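Print this page
E-mail this page
Search our site Enter keywords Go

FOR IMMEDIATE RELEASE
2019-08-10

Veltar Rooms to put a compact fridge within reach of every shared workroom in Dreltedthorpe

Wipe-down routine, one-page guide and a cloth with every unit. First rooms done, the rest by November.

DRELTEDTHORPE - Veltar Rooms, which rents shared workrooms by the day and the month, is adding compact fridges to its Dreltedthorpe building. 27 rooms in all. Small units, tabletop size, for drinks and lunches and the yogurt you forgot last week. Deliveries have started and 20 rooms are already set up. Remaining rooms get theirs before the end of November.

The fridges come through Bidov, the supplier Veltar already uses for tables and chairs. Cleaning and checks are being handled by Nikzad Cleaning, same crew that does the floors and windows.

Why now. Members asked. In the spring survey the shared kitchen on the ground floor was the number one complaint, ahead of parking, ahead of the front door that sticks. One big fridge for the whole building. Shelves full by nine in the morning, labels falling off, things going missing. A long walk with a cold drink at the end of it, maybe.

"People want a bottle of water next to where they work and they want it cold," the company said in a statement. "We looked at a bigger kitchen. Takes a year and a lot of dust. Small fridges we can do in a morning."

WHAT MEMBERS GET

One compact fridge per room, placed on a small table of its own and kept off the long work tables. Veltar tried it the other way first, on the work tables, and members lost elbow room. A separate table also means the door can swing all the way open without hitting somebody's papers.

One cleaning cloth with each fridge. Please leave it with the fridge. Cloths get swapped for clean ones at the weekly check.

A one-page guide, taped inside the room's cupboard. Covers the basics and who to call.

No extra charge for monthly members. Day renters pay 3 dollars, added to the room bill, and can say no to it when booking.

HOW THE CLEANING WORKS

Each fridge gets emptied and wiped once a week, early, before rooms open. Door first - the molded inside of a fridge door catches more crumbs and drips than people think - then the gasket, then the walls and floor of the compartment, then the top. Mild soap and warm water only. No bleach, no scouring pads, no scraping at ice with a knife (this has happened).

Anything with a name and a date on it goes back in. Anything without goes. Sealed drinks are moved to the front desk and held for a week. Open food is thrown out same day, no exeptions.

Warning stickers stay on. Some members picked at the ones in the first rooms. They are there to be read, and the supplier will not take a unit back with the sticker missing.

A few more house rules from the guide:

- Leave the air vent at the back clear. Don't push cartons up against it.
- Bottles standing up, caps on tight.
- Close the door until you feel the seal catch.
- Nothing heavy on top. A folded cloth is fine, a stack of binders is not.
- No medicine please. The front desk has a locked fridge for that, ask.
- Don't carry the fridge to another room. It needs to stand upright and rest after a move, and the crew needs to know where it is.

THE FIRST ROOMS

Trial ran for 34 days before the order was placed. Three rooms on the second floor took part. Biggest finding was a dull one: rooms that started the week with a clean, nearly empty fridge kept it that way. Rooms that started with leftovers in it got more leftovers. So every unit is now handed over bare, and the weekly empty-out is part of the plan for good.

Noise was the other worry. Members in the trial rooms said they stopped hearing it after the first day or so. One room asked for theirs to be moved away from the phone corner and that was done the same afternoon. Any room can ask for the same, just talk to the desk.

Members also asked for a bin closer to the fridge so that bottles don't pile up on the tables. Bins are being added along with the remaining units. Rooms already set up will get one on the next cleaning visit.

THE GROUND FLOOR KITCHEN

Stays open. The big fridge stays too, for shared events and for anyone with a cake. It will be cleared out completly at the end of this month, so take home what's yours. Containers left behind will be washed and kept on the window shelf for a week, after that they go to the donation box.

Microwave and kettle are not moving. Veltar is not putting kettles in the rooms - the wiring in the older half of the building won't take it, and the company would like to keep the lights on.

WHAT'S NEXT

Members will get a short survey once all rooms are done. Questions on size, noise, where the table stands, whether weekly cleaning is often enough. Results will be posted on the board by the mailboxes. If there is demand, a second shelf for the taller rooms' units is an option, Bidov has quoted for it already.

Setup times for the remaining rooms are posted on each door two days ahead. A visit takes less than an hour. Members can keep working, but please clear the floor near the outlet so the crew isn't climbing over bags.

ABOUT VELTAR ROOMS

Veltar Rooms rents furnished workrooms and meeting space in Dreltedthorpe to small firms, clubs, students and people who just can't get anything done at home. Rooms come with tables, chairs, internet and now somewhere to keep lunch.

Press questions and room tours: ask at the front desk or use the contact form on our site. Photos can be used free of charge with credit to Veltar Rooms.

Print this page
E-mail this page

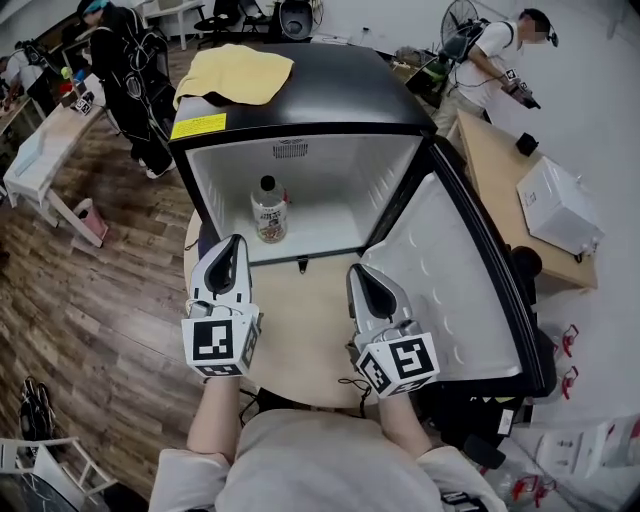

Tours run on weekday mornings and take in two of the finished rooms plus the ground floor kitchen. Sign up by noon the day before, groups are kept small.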